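Reviews > Practice Gear > Suture Pads

The Nelel soft tissue pad after a whole December of stitching

Reading time: 4 minutes

I bought my first practice pad the way I think most people do, by grabbing the cheapest one on the page and feeling pretty clever for a day and a half. It tore on my third stitch. The second one (a Desirano, firm as a shoe sole) didn't tear at all, but pulling a needle through it felt like sewing a car mat. So when the Nelel pad came up in our order from Skotitz I put my name down for one before I'd even read the size.

I paid 62 dollars for mine, shipping included, and I've been poking at it most evenings since. I love it, mostly!

First, the feel. It gives under the needle and then sort of closes up around it, and if you take too shallow a bite you know right away because the edge starts to lift. My old pads let me get away with murder. On this one my first row looked terrible, all puckered, and I had to go back to taking even bites on both sides like I was taught in the first place. Thijs Van den Broek, who has the bench across from mine, did a very pretty running stitch on it on his first try and was unbearable for the rest of the evening.

The surface is smooth and comes a little moist out of the tray, and you need to keep it that way. I mist it, close the lid, done. If you forget (I forgot, over a long weekend) the top goes tacky and drags on the thread. Mine came back after a night under a damp cloth, but I wouldn't push my luck twice.
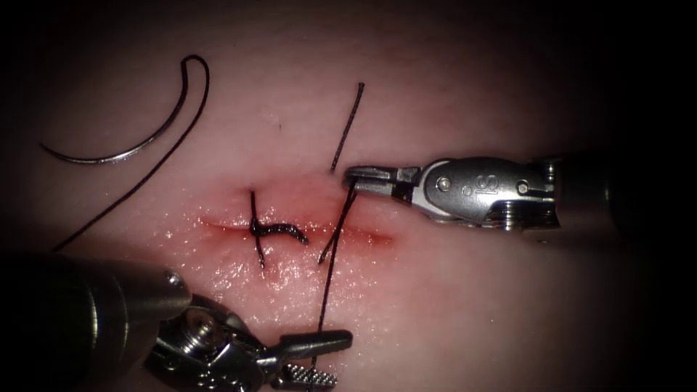

Lighting matters more than I expected, too. A wet surface throws back a lot of glare, and under my big desk lamp I kept losing the thread right where I wanted to grab it. I turned the lamp down and moved it off to one side and it got a lot easier. If you work under magnification, play with the angle before you blame your eyes.

Now the grumbles. The pad has no backing mesh, so a stitch placed too close to the outside border will rip straight out if you tug. Stay well inside and you'll be fine. It also slides. There's no grip on the underside at all, and I ended up setting mine on a scrap of shelf liner, which cost me nothing and works great. And the tray lid has a snap on one corner that popped open in my bag, so please put the whole thing in a zip bag unless you like a soggy notebook.

How long does it last? I got 11 good practice cuts out of mine before I started running out of fresh space, and I could probably squeeze in a couple more short ones if I were being stingy. The De Graaf pad gives you more room for less money, and if you're just learning to throw a knot I'd start there. For working on bite depth and tension, though, get the Nelel. I've already ordered another one, and this time I'm getting the spare lid.

Filed under: Hands-on reviews, Suturing practice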